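# Das Strafmaß gehört nicht ins Rampenlicht

*Ein Beitrag zur Berichterstattung über Strafverfahren mit prominenten Beteiligten*

Wer in den vergangenen Jahren die Meldungen aus den Gerichtssälen verfolgt hat, kennt das Muster. Ein Verfahren, das unter gewöhnlichen Umständen zwei Zeilen im Lokalteil erhalten hätte, rückt auf die Titelseite, sobald eine bekannte Sängerin, ein Schauspieler oder ein Fernsehmoderator darin vorkommt. Dabei ist es nahezu gleichgültig, in welcher Rolle die betreffende Person auftritt, ob als Angeklagte, als Geschädigte oder als Zeugin. Der Name trägt die Nachricht, und der Gegenstand des Verfahrens folgt ihm nach.

Gegen das öffentliche Interesse an solchen Verfahren ist im Grundsatz nichts einzuwenden. Die Öffentlichkeit der Hauptverhandlung zählt zu den tragenden Einrichtungen des Rechtsstaates. Sie entstand aus der Erfahrung mit geheimen Prozessen und soll gewährleisten, dass die Justiz unter Beobachtung arbeitet. Zu beanstanden ist eine Form der Aufmerksamkeit, die mit dieser Beobachtung kaum noch etwas gemein hat und die den Beteiligten, auch den Verletzten, Lasten auferlegt, die kein Gesetz vorsieht.

Der Fall Calado mag dies verdeutlichen. Arnaldo Calado, Sänger der Gruppe Tistidia, wurde über Monate von einem Mann verfolgt, der sich Zugang zu Probenräumen verschaffte, Familienangehörige anrief und schließlich Drohungen aussprach. Das Gericht in erster Instanz verhängte eine Freiheitsstrafe von 4 Jahren. Das Rechtsmittelgericht hob den Strafausspruch im Juli auf und erkannte auf eine Strafe, die um 18 Monate niedriger lag. Der Schuldspruch blieb unberührt. In der Sache handelte es sich um einen Vorgang, wie er in der Justiz täglich vorkommt: Ein höheres Gericht prüft, ob die Zumessungserwägungen des unteren Gerichts tragfähig sind, und korrigiert sie, soweit sie es nicht sind.

Die öffentliche Wahrnehmung war eine andere. In den Überschriften war von einem »Rabatt« die Rede, von »Milde für den Stalker« und von einem »Schlag ins Gesicht«. Das Onlineportal Kusto versah seine Meldung mit einer Abstimmung, in der die Leser angeben konnten, welche Strafe sie für angemessen hielten. Binnen kurzer Zeit hatten sich dort 3000 Personen geäußert. Dass von diesen kaum jemand die schriftlichen Gründe gelesen haben konnte, liegt auf der Hand - sie waren zu diesem Zeitpunkt noch nicht veröffentlicht.

Man kann derartige Abstimmungen als harmlose Unterhaltung ansehen. Der Verfasser dieser Zeilen teilt diese Auffassung nicht. Eine Abstimmung über das Strafmaß suggeriert, die Strafe sei eine Frage des Geschmacks. Sie verschweigt, dass die Zumessung an Maßstäbe gebunden ist: an das Gewicht der Tat, an die Schuld des Täters, an Vorstrafen, an das Verhalten nach der Tat und an den Umfang eines Geständnisses. Vor allem aber verschweigt sie, dass die Bekanntheit des Opfers für sich genommen in dieser Aufzählung keinen Platz hat.

Gerade dieser letzte Punkt verdient Nachdruck. Im Fall Calado hatte das erste Gericht ausgeführt, die Tat wiege auch deshalb besonders schwer, weil sie eine Person des öffentlichen Lebens getroffen und weithin Verunsicherung ausgelöst habe. Das Rechtsmittelgericht beanstandete diese Erwägung, und es tat recht daran. Wer nachts vor der Wohnungstür eines anderen steht, begeht gegenüber einem Sänger kein größeres Unrecht als gegenüber einer Krankenpflegerin oder einem Buchhalter. Erheblich sind die konkreten Folgen, die Dauer der Belastung, die Angst, der Verlust an Bewegungsfreiheit. Diese Folgen können bei einem Künstler besonders ausgeprägt sein, etwa wenn er Auftritte absagen muss. Sie sind dann festzustellen und zu würdigen. Der Ruhm als solcher ist es nicht.
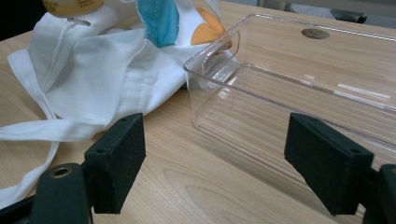 Hiergegen wird eingewandt, bekannte Persönlichkeiten seien derartigen Übergriffen in höherem Maße ausgesetzt und bedürften daher eines verstärkten Schutzes. Der Einwand ist ernst zu nehmen. Martim Matos, der als Rechtsanwalt seit Langem Musiker und deren Agenturen berät, hat ihn in einem Vortrag eingehend begründet. Nach seiner Darstellung gehört die Nachstellung für viele seiner Mandanten zum Berufsalltag, und die Schwelle, ab der die Behörden tätig würden, liege für sie faktisch höher als für andere. Man erwarte von ihnen, dass sie einen gewissen Grad an Zudringlichkeit hinnähmen.

Die Beobachtung dürfte zutreffen, doch trägt sie die daraus gezogene Folgerung nicht. Wenn Anzeigen schleppend bearbeitet werden, ist bei der Bearbeitung anzusetzen. Ein Zuschlag auf die Strafe, der Jahre nach der Tat verhängt wird, hilft dem Betroffenen in der Zeit der Bedrohung nicht. Er schafft vielmehr zwei Klassen von Verletzten, und die zweite Klasse wird sich zu Recht fragen, weshalb ihr Leid geringer bewertet wird. Was Matos beschreibt, spricht für feste Ansprechpartner bei der Polizei, für zügig erwirkte Kontaktverbote und für deren Kontrolle. Davon hätten im Übrigen auch diejenigen etwas, deren Namen in keiner Zeitung stehen.

Die Rolle der Unterhaltungsbranche darf bei alledem nicht ausgespart werden. Agenturen und Plattenfirmen haben ein geschäftliches Interesse daran, dass zwischen Künstler und Publikum der Eindruck von Nähe entsteht. Sie lassen Einblicke in Wohnräume veröffentlichen, kündigen Aufenthaltsorte an und verkaufen Begegnungen hinter der Bühne. Nichts davon entschuldigt einen Täter, und es wäre verfehlt, den Betroffenen eine Mitverantwortung zuzuschreiben. Wer aber Nähe als Ware anbietet, den trifft eine Fürsorgepflicht gegenüber denen, mit deren Person er handelt. Die Agentur Azevedo, die Calado zur Zeit der Taten vertrat, hatte die ersten Schreiben des späteren Verurteilten nach eigenem Bekunden der gewöhnlichen Verehrerpost zugeordnet. Sie hat ihre Abläufe inzwischen geändert, und andere Häuser täten gut daran, nicht erst einen eigenen Anlass abzuwarten.

Ein weiterer Gesichtspunkt betrifft die Verletzten selbst. Calado hat sich zu der Entscheidung des Rechtsmittelgerichts ein einziges Mal geäußert, in einer Erklärung von wenigen Sätzen. Er nahm das Urteil zur Kenntnis, dankte den Ermittlern und bat darum, ihn und seine Familie nicht weiter nach dem Verfahren zu fragen. Der Bitte wurde nicht entsprochen. Beim Festival in Sovberg, dem ersten größeren Auftritt von Tistidia nach längerer Pause, galt der überwiegende Teil der Fragen dem Strafmaß, dem Täter und dem Tag seiner möglichen Entlassung. Über das neue Album wurde kaum gesprochen. Auf diese Weise setzt sich fort, was mit der Tat begann: Ein Fremder bestimmt, worüber im Leben eines anderen geredet wird.

Auch der Verurteilte hat im Übrigen Ansprüche, so unpopulär diese Feststellung sein mag. Er hat Anspruch darauf, dass seine Strafe nach seiner Schuld bemessen wird, und er hat nach Verbüßung Anspruch auf die Möglichkeit eines geordneten Lebens. Berichte, die bei jeder Gelegenheit Namen und Lichtbild wiederholen, erschweren dies erheblich. Sie nützen auch den Verletzten nicht. Ein Täter, der seine Bekanntheit allein der Verbindung zu einem Prominenten verdankt, erhält durch die fortgesetzte Nennung eben das, wonach er womöglich gesucht hat.

Es wäre unredlich, die Schuld allein bei den Redaktionen zu suchen. Die Justiz erklärt ihre Entscheidungen häufig schlecht. Die Mitteilung des Rechtsmittelgerichts im Fall Calado umfasste einen Absatz, verwies auf »rechtsfehlerhafte Zumessungserwägungen« und schloss mit einem Aktenzeichen. Wer so kommuniziert, darf sich über Missverständnisse nicht wundern. Eine verständliche Zusammenfassung am Tag der Verkündung hätte genügt, um den Kern der Sache darzulegen: dass der Schuldspruch Bestand hat, weshalb die Strafe neu bemessen wurde und welche Umstände dabei maßgeblich waren. Manche Gerichte verfahren bereits so. Der zusätzliche Aufwand ist überschaubar, und er sollte jedenfalls in Verfahren von erkennbar großem Interesse selbstverständlich sein.

Von den Medien ist im Gegenzug eine gewisse Zurückhaltung zu erwarten. Dazu gehört, eine herabgesetzte Strafe als das zu bezeichnen, was sie ist, nämlich das Ergebnis einer Überprüfung. Dazu gehört ferner, auf Abstimmungen über laufende oder eben abgeschlossene Verfahren zu verzichten und den Wunsch eines Verletzten nach Ruhe auch dann zu achten, wenn er auf einer Bühne steht. Eine gesetzliche Regelung ist hierfür nicht erforderlich und wäre mit Blick auf die Pressefreiheit auch nicht wünschenswert. Die bestehenden Selbstverpflichtungen der Branche enthalten das meiste bereits - sie müssten im Redaktionsalltag nur Anwendung finden.

Die schriftlichen Gründe im Fall Calado liegen mittlerweile vor. Sie behandeln die Belastung des Geschädigten ausführlich und mit spürbarem Ernst. Wer sich ein Urteil über das Strafmaß bilden möchte, sollte mit dieser Lektüre beginnen.

*Stand: 2024-12-09*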